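Bronthorpe District Emergency Office
2022-11-14
Storm and flood update. This thread replaces the one posted overnight. Please read to the end before calling the information line.

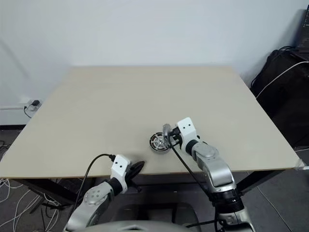

1/ The flood warning for the lower river between Bronthorpe and Buklow remains in force. The upstream warning at Dedisano has been reduced to a watch. Residents who left homes on the Dedisano side may return, but should read post 7 first.

2/ Heavy rain fell across the whole district during the night and the river left its banks at Buklow shortly before daybreak. The water rose faster there than forecast. We are reviewing the forecast with the regional weather service and will publish what we learn.

3/ As of this post, 344 households have been asked to leave. Most are in the streets between Buklow Mill and the rail line. If an officer or firefighter comes to your door and asks you to go, please go at that time.

4/ The shelter at Buklow High School is open and has space. Cots, blankets and hot meals are provided. Pets are accepted in carriers or on a leash. Bring medication, identification and a change of clothes. Use the north entrance; the south parking lot is under water.

5/ Road closures: Mill Road from the bridge to the cemetery. River Street, full length. County Road 96 in both directions at the underpass. The Vogler bridge is open to emergency vehicles only until engineers have inspected the footings.

6/ Do not move or drive around barriers. Crews were called overnight to 2 vehicles stranded at the County Road 96 underpass. Both drivers were brought out safely. The underpass is deeper than it looks from the road.

7/ Returning to a flooded home: do not switch on the power if water has reached the outlets or the panel. Do not run a furnace, pump or appliance that has been under water until it has been checked. Take photographs for your insurer before you clear anything out.

8/ Drinking water in Bronthorpe and Dedisano is safe. Buklow is under a boil notice as a precaution. Bring water to a full boil for one minute before drinking, cooking or brushing teeth. Test results are expected tomorrow and will be posted on this account.

9/ Power: 802 customers are without service, nearly all of them in Buklow. The utility cannot enter the substation yard until the water drops. No time for repair has been given and we will not guess at one.

10/ Statement from Godfrey Rashidi, district emergency director: "The river is still high and the ground cannot take more rain. I thank the crews who worked through the night, and I ask residents to stay off the roads near the water today."

11/ Ludger Böttcher, who leads the public works department, reports that the Vogler levee is holding. Seepage was found at the east end before dawn and sandbags have been placed. The levee path is closed to walkers — this includes the section behind the ball fields.

12/ Sandbags may be collected at the Bronthorpe works yard. Proof of address is required. The Dedisano yard has run out and expects a new supply this afternoon.

13/ Schools in Buklow are closed today and tomorrow. Schools in Bronthorpe and Dedisano are open, with bus changes on the river routes. Trash collection is suspended in Buklow only.

14/ Correction to post 5: River Street is closed from the library to Mill Road. The section north of the library has reopened to local traffic.

15/ The next update will be posted at 4 p.m., or sooner if the warning changes. For rescue or medical help call 911. Messages sent to this account are not monitored for emergencies.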